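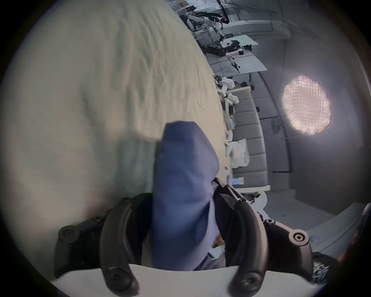
I've set up three Gurkard mattress toppers now, so let me save you some grief with section 2. Clear the bed first and keep a small soft cloth thing handy, like the blue one up there, to dab the corners down later. Pale sheets rumple the second you look at them, so leave yours off for now.

1. Unroll the topper with the Gomia label at the foot end. Let it puff up for 30 minutes.

2. Pull a plain cloth over it while it airs. Wrinkles are fine at this point!
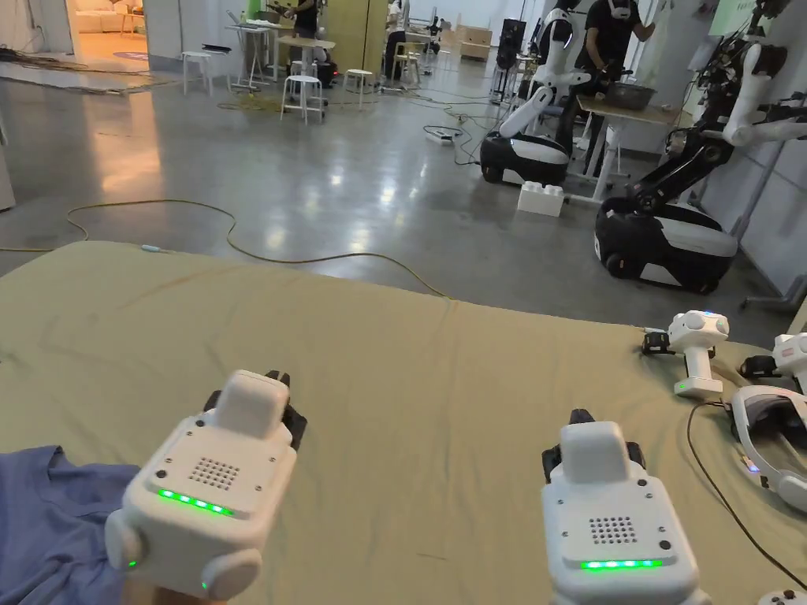

3. Hook the corner straps under the mattress, far side first (I always forget and end up crawling).

Caution: don't cut the straps shorter. You'll want the slack on wash day.

4. Put the fitted sheet on over everything and smooth it toward you. Mine took 2 tries.

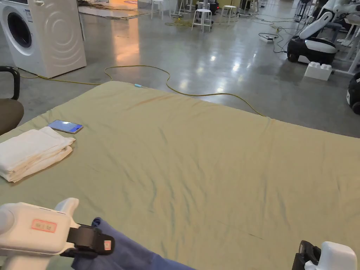 Sage-green fitted sheet, with a few wrinkles left to smooth.

5. Give it a night before you judge how firm it is. I started on a Thursday and liked it much better by the weekend,

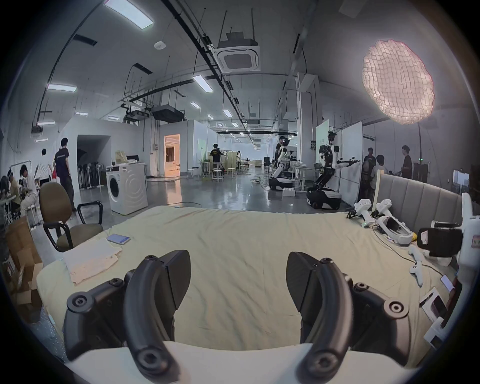 and if yours still feels lumpy by then, flip it over and repeat steps 3 and 4. Spare straps are part 646 in the Gurkard list.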